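About us - Clasley

Home / Kits / Rental / About / Contact

Who we are

Clasley is a small outfit. 6 people, one workshop, one van. We rent and sell hand-held gripper kits to teams who teach robots household jobs. Picking up, putting down, packing a box. Started by Nadège Lacroix and Rosine Gautier after they'd both spent too long fixing other peoples grippers at Hamel.

What we do

You hold the grippers, one in each hand, and do the job the way you'd do it at home. Camera on the tool records it. No robot needed on site. We bring the kit, set it up, show your people how to hold it, come back if something jams.

We work in real homes wherever we can. Bedrooms, kitchens, hallways. Small stuff mostly - chargers, tissues, cables, the things that end up on a bed when you're sorting.

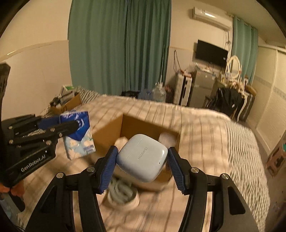

Packing job, two grippers. Earbuds case in the blue pads.

What you get

Rental kit (the Rirkon bag): pair of grippers, spare finger pads, charger, hex keys, printed setup sheet. Weighs more than you'd think, sorry.

Full service (Clomell plan): all of the above plus one of us with you for the day, task list written with you beforehand, files checked same evening. Up to 100 takes a day if the task is short. Less for packing and folding, obviously.

Minimum rental is 10 days. Rental kit is $410 for that, pads included. Ask us about longer.

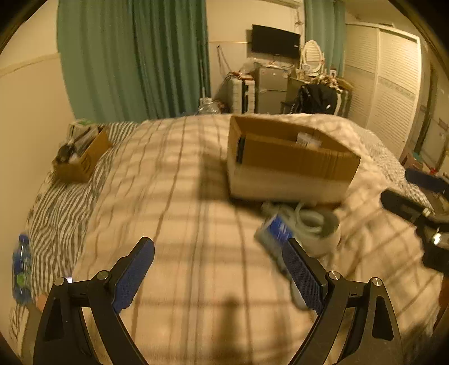
Jobs like packing are where most teams start and its where we'd start too. Cheap to set up, a couple of cardboard boxes and whatever is in the drawers. Mix soft things with hard shiny ones. Move the boxes between takes. Swap who's holding the grippers after lunch, people get sloppy when their wrists are tired.

Who does what

Nadège - hardware, repairs, shipping. Rosine - bookings, training days, invoices. Everybody else does a bit of both.

Getting hold of us

Workshop opens 8 am. Phone is best before noon, email any time. Nearly all of the kits are out until March so please book early. Returns go to the side door, not the front desk. Pads wear out, dont send them back, just tell us how many you need adn we'll put them in the mail.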